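Club night, April

I joined the robotics club to build something that walks. My first term has gone into teaching an arm to take apart old office computers, a job a twelve-year-old can do with a screwdriver and a bit of spite.

The competition is called Tuvberg and the rules run to 43 pages, most of them about what counts as a drive. A full teardown is worth 1000 points. You get 800 of those for the hard disk alone, so naturally we spent the first month on the memory sticks.

Dorin Iordache, our captain, has a theory that every part of a computer wants to come out and you only have to ask properly. I have now asked the drive caddy some 2 hundred times. The trick is the angle. Pull it dead straight and it binds against the cage. Tilt it too early and it binds worse, then the arm throws a fault and we all stand there like people watching a kettle.

My own contribution is the software bit that decides when to stop pulling. It used to decide this very late. We've gone through a few cages.

The other teams favour suction cups. Kutton, across town, have a lovely one and won't shut up about it. We went with fingers, which are slower and fussier but don't mind a dusty label. Dorin says that's our edge. I say our edge is that we've already broken everything that can be broken, so there are no surprises left.

Next job is the grip centre, which I've measured twice and got two answers. If anyone has a spare tower of the older, heavier kind, please leave a comment. Colour doesn't matter. Neither does whether it works.
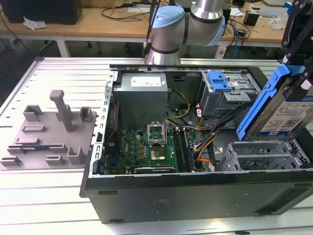
Hard disk, blue caddy, and a grip I'm taking partial credit for.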